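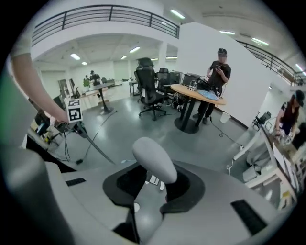 10 November 2024
by the Altavitz diarist

The report on the Holroyd bridge crush is now due in March. I read the notice twice at breakfast. The inquiry was given more time because statements are still coming in, and the state wants the police radio logs included. I had hoped it would be finished before the holidays.

I was on the Altavitz side that evening, well back from the steps, so I saw very little. I heard the announcement that the last ferry had moved to the other pier, and then everyone turned. The paper says 42 people were treated and two are still in the hospital. My own statement took up two pages. I left out the part about the gate at first and had to call back to add it.

Walked down there after lunch. The east steps are still fenced off and there is a new sign about using the Plirkel Street crossing until further notice. The bus now goes the long way by Brotero, which added seven stops to my trip home. It was mostly empty.

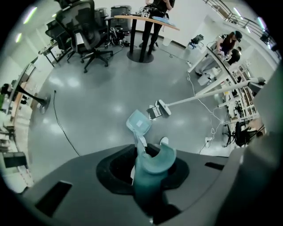
The blue cloth, folded, and the white stick vacuum on the floor.

There is a public meeting at the Holroyd library next week. I will go, but I don't plan to speak. What I want to know is who decided to move the ferry and whether the officers at the top of the steps were told — the notice says nothing about either.

Soup for supper. Wrote down the number for the records office and put it by the phone. I need to ask for a copy of my statement, with the added page, before the meeting.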